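Stock and Storage, Session 4: Mixed Bins and How to Pick From Them

Welcome back! Last week we dealt with shelving and labels, and this week we get to my favourite part of the whole course – the humble bin. Please have your Asthorpe floor plan with you, as we'll be marking it up in the second hour.

What is a mixed bin?

A mixed bin holds several different goods with no dividers between them. A single-line bin holds one product only. Most small stores run both, and the skill lies in deciding which goods go where. The Grelley stockroom, which some of you visited on Sunday, keeps 2,000 lines and gives a bin of its own only to those picked every day. Everything slow shares. It looks untidy and it works beautifully!

Filling the bin

Put heavy things in first and let them find the floor. Bottles are the awkward ones, as they roll when laid down and topple when stood up, so lay them along a wall if you can. Keep similar shapes apart. Two near-identical cartons in one bin will cause more wrong picks than ten things that look nothing alike (Kazue Tamura's exercise sheet has some lovely examples of this).

Leave space. A bin filled to the rim is quick to fill and dreadfully slow to pick from, and you end up digging. In our own trials the limit was 35 per cent of the bin's volume for loose mixed goods. Try it with your group and see whether you agree with me.

Picking

Look first, then reach. Take whatever lies on top and clear of the walls, and leave anything wedged in a corner until its neighbours have gone.

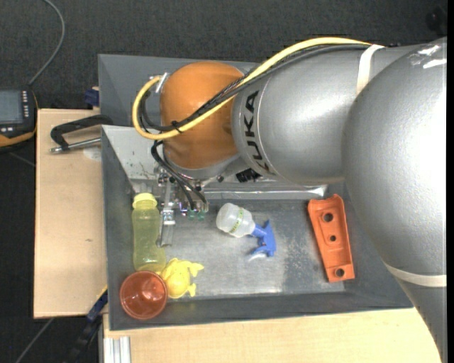
Sloping walls help a good deal, since goods tend to slide towards the middle where they are easier to get hold of. Old bins pick up scratches and scuffs, and that's fine, but do take out any with a split rim.

For next time

Read Panya Wattanapong's notes on returns. Then choose 48 items from the Trikine list and sort them into mixed and single-line bins, with a sentence or two on the ones you argued over – those are the ones I want to hear about. Huệ Lâm has spare copies of the list.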